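Dishes, Mostly: A Gallery From the Long White Counter

I have been washing dishes for 30 years and getting compliments on it for none of them. So when Ruxandra Filip asked if I'd put together a page on the kitchen at Hirnero, I said yes before she could explain that she meant the food.

The food is fine. Amos Begay makes a bean stew that people drive in for. But stew is gone by two in the afternoon, and the plates it came on are still very much with us, and they have to go somewhere. Mostly they go past the sink, into the rack, and on to the dishwasher, in an order that Anika Alcantara and I have been arguing over since November.

Her position is that everything gets a rinse. Mine is that we bought a machine to wash plates and should let it feel useful. We have compromised by rinsing everything.

A word on the counter, which is long, white and glossy. Roscoe Ferreira picked it out of a catalog and has never once had to wipe it. It shows every drip. The yellow panels behind it were his idea too, and I'll admit I've come around on those — they make the place look like late afternoon even at breakfast.

The pictures go small on a phone, so turn it sideways.
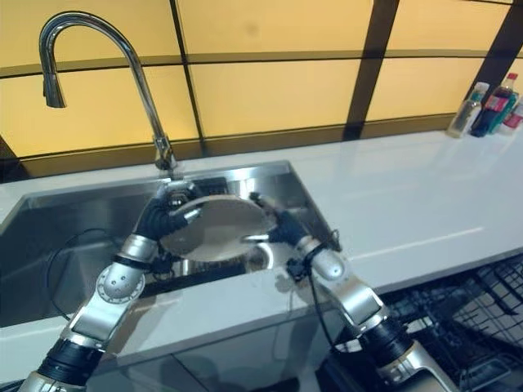

A round plate, tilted over the sink. The tall faucet has a pull-down spray head, and I love it more than I should.

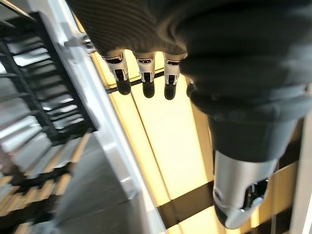

Close quarters, with a warm yellow glow underneath.

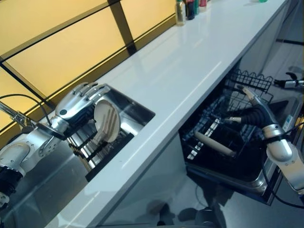
White plate on its edge above the sink, black rack at the ready, dishwasher open farther down. Four bottles keep watch from the back of the counter.

Do plates need a rinse before they go in the dishwasher?

Scraping is enough for most of them. Rinse the ones with egg, oatmeal or melted cheese if they'll sit overnight before you run a load.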